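3.2 Collecting the cup demonstrations

Paper cups look like an easy thing to begin with, and we rather thought so ourselves in September, but they give under the fingers and roll when nudged. The Hestix set holds 726 demonstrations, all made with a pair of hand-held grippers on a wooden tabletop.

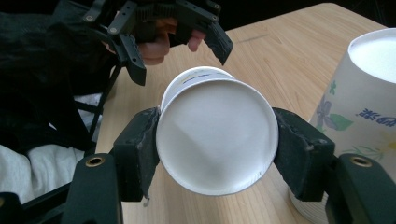 Each demonstrator had 30 practice runs before anything was kept — a generous allowance, we felt, and one that most people were glad of. We left clumsy grasps in, provided the run was finished.

Figure 3. Two-handed work with paper cups, one upright and one on its side.

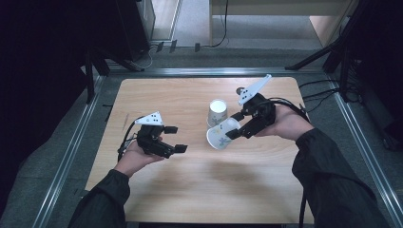

Lamai Sriwong remarked, on reading an early draft, that the clumsy runs ought to be scored separately, and in Section 4 we do so for 166 of them.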